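Stovden 413 Magnetic-Mount VHF Antenna for RVs and Tow Vehicles

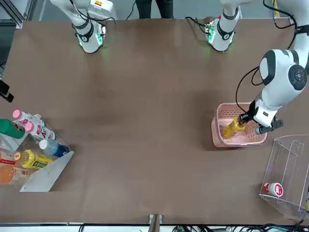
The Stovden 413 is a quarter-wave whip on a magnetic base, built for dual-band mobile radios in motorhomes, pickups and towed cars. It replaces the 54, which had a shorter cable and a fixed whip. The 413 folds at the base for low garages and campground branches.

Specifications
Bands: 2 m / 70 cm
Impedance: 50 ohm
Connector: PL-259, crimped (SMA adapter sold separately)
Cable: RG-58, exits the base at the side
Whip: stainless steel, removable, with hex set screw
Base: rubber-booted magnet
Part number: 2397

Mounting
The magnet needs flat steel. It will not hold on fiberglass or aluminum, and this rules out most motorhome roofs. Owners of fiberglass coaches should order the Kivasby bracket, which clamps to a ladder rail and comes with a ground radial kit. On a pickup, the center of the cab roof gives the most even pattern. A fender or trunk position works but favors the direction with the most metal in it.

Wipe the roof and the rubber boot before setting the base down. Grit under the boot scratches clear coat. Lower the base on one edge and let it roll flat -- do not drop it. To remove it, tilt the base by its rim. Do not pull on the whip or the cable.

Route the cable through a door seal at the bottom corner, not the top, and leave a drip loop outside. Avoid sharp bends. A crushed cable usually shows up as a high SWR reading on both bands.

Tuning
The whip ships slightly long. Check SWR at the low and high ends of the band with the doors closed and the vehicle away from buildings. If SWR is higher at the top of the band, the whip is long: loosen the set screw, lower the whip a little, and check again. Cut only when there is no more travel in the collar.

Use in a caravan
For convoy traffic, put every vehicle on the same simplex frequency and agree on a second one before leaving. Low power is enough between rigs in line of sight. Transmitting on these bands requires an amateur license, and visitors should check permit rules for each country on the route.

In the box
Antenna base with cable
Whip
Hex key
Spare set screws (2)

Warranty
Two years on base and cable. Whips bent by impact are not covered. Returns go through the dealer; for bracket fit questions, write to Yayra Addo at the parts desk and include the ladder rail diameter.

Page revised 13/11/2022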